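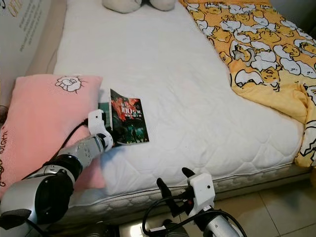 I've had the Silus budgeting and investing app on my phone since December, so I figure I've used it long enough to have opinions. I moved over from Horgan, which I'd been with forever, mostly because their fee on small accounts kept creeping up and I got tired of reading the emails explaining why that was good for me.

Setup first. You link your checking account, answer a bunch of questions about how you'd feel if your savings dropped, and it suggests a mix of stock and bond funds. I started with $2,000 and told it I was medium brave. It put me in something called Lirenholm Balanced, and yes, I looked that one up before I said okay! The fund's own page at Jernport is pretty readable, with the costs near the top where you can find them. You can turn down the suggestion and pick your own, but the button for that is small and gray and I missed it the first time through.

What I like best is the home screen. It shows what you've put in and what it's worth now, and that's it. No flashing red, no arrows, no "people like you are buying" nonsense. When the market had that ugly stretch this winter I opened the app, saw I was down, made a face and went to make dinner. With Horgan I would have gotten push alerts all afternoon (I once sold a perfectly good index fund in a grocery store parking lot over one of those, and I still think about it).

The automatic deposits work well too. Mine goes through 2 days after payday, and you can skip one without calling anybody or filling in a form. I skipped once when the car needed brakes and the next one went through like normal.

Now the grumbles. The budgeting half of the app is just not as good as the investing half. It keeps filing my pharmacy under "Entertainment," and I've corrected it over and over. You can make a rule to fix this, except the rule only applies to new purchases, so all the old ones sit there making me look like I have a wild social life. Charts by month are fine. Charts by year take ages to load, at least on my older phone.

Moving money out is slow. I did a small test withdrawal and it took 5 business days to land in checking. I've seen worse, but if you're planning to keep your emergency money in here, don't. Keep that in a regular savings account where you can grab it.

Customer service was a nice surprise, once I got to a person. The chat window kept sending me the same help article, so I called, and a guy named Édgar Puma picked up and walked me through my tax form line by line. I'd been reading the dividend box wrong. He never tried to sell me the premium plan either, and I was braced for it!

About that premium plan: I tried the free month and let it go. You get a yearly phone call with an advisor and a retirement calculator with more sliders. The calculator is fun for an evening. If you have a mortgage and kids' college and a pension to juggle, maybe the call is worth paying for. I have one account and a car with new brakes.

I'm giving it 4 out of 5. I'd go higher if they'd fix the categories and speed up withdrawals. If you trade a lot you'll hate it, there's one trading window a day and no way around it. For somebody who wants to put a bit away every paycheck and leave it alone, I think it's a good one, and I'm keeping mine.

Updated 22nd March: the latest version lets you hide the budgeting tab completely. I've hidden it.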